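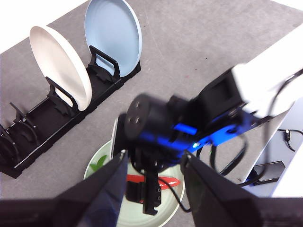
Dish rack and plates from the play kitchen, on the carpet

Hevside Toy Library
Minutes of the Monthly Meeting, April 2026
Held in the Lozano Room, with coffee from 6:30 and the meeting itself starting a little after seven

Present: Maite Paredes (chair), Abilio Benítez (minutes), and seven members. Two members sent their regrets and their love.

Welcome and last month's minutes
Maite welcomed everyone and thanked whoever left the lemon cake, which was gone before we got to the second item. Last month's minutes were read and approved with one correction: the puzzle cabinet key lives on the hook inside the door, and the note saying "in the drawer" should be ignored from now on.

Play kitchen
This took up most of the evening, and happily so. The play kitchen is still the thing families ask for first when they come in, and Maite wanted us to settle what goes out in the dishes box and what stays here for drop-in mornings. We had a good long talk about it (longer than planned, sorry to those with babysitters waiting).

It was agreed that the black dish rack stays with the plates as one loan. Last December they were listed separately, and one family went home with a rack and nothing to put in it. The card for the box will now read: rack, white plate, light blue plate, pale green plate. There was a friendly disagreement over whether the first of these is white or cream. Abilio has written "white" on the card and will add "or cream" in pencil.

The toy carrot was discussed at some length. It has its leaves on top and a nice ridged body, and the little ones are very fond of it, so several people felt it should not leave the building. Others pointed out that a plate with no food to go on it isn't much of a supper. In the end we voted five to four to let the carrot travel with the green plate, on the understanding that it is checked off by name when the box comes back.

Maite also asked that we all keep putting the dishes back the same way at closing – the white and blue plates standing up in the rack, the green one lying flat with the food in it. Children seem to enjoy doing this part themselves if they are asked nicely.

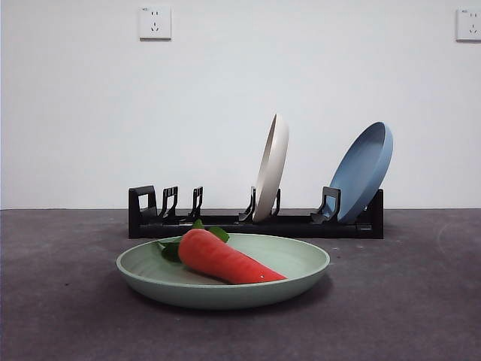 Catalog
Abilio reported that 648 items are now entered in Warisix, with the wooden trains and the dress-up trunk still to do. The program will hold up to 2,000 entries on our current plan, so there is plenty of room yet. He would be very grateful for company on a Saturday morning.

Money
The spring bake sale brought in $295, and warm thanks go to everybody who baked, carried tables or bought back their own brownies. It was agreed to put this toward new storage bins from Clurberg. Maite will get the price list and bring it next time.

New families
We have 14 families on the waiting list. Welcome calls were divided among those present before we broke up.

Action items
Abilio: new card for the dishes box; start on the trains
Maite: Clurberg price list; book the Lozano Room through summer
Everyone: welcome calls before the next meeting

Meeting closed at 8:50.
Minutes taken by Abilio Benítez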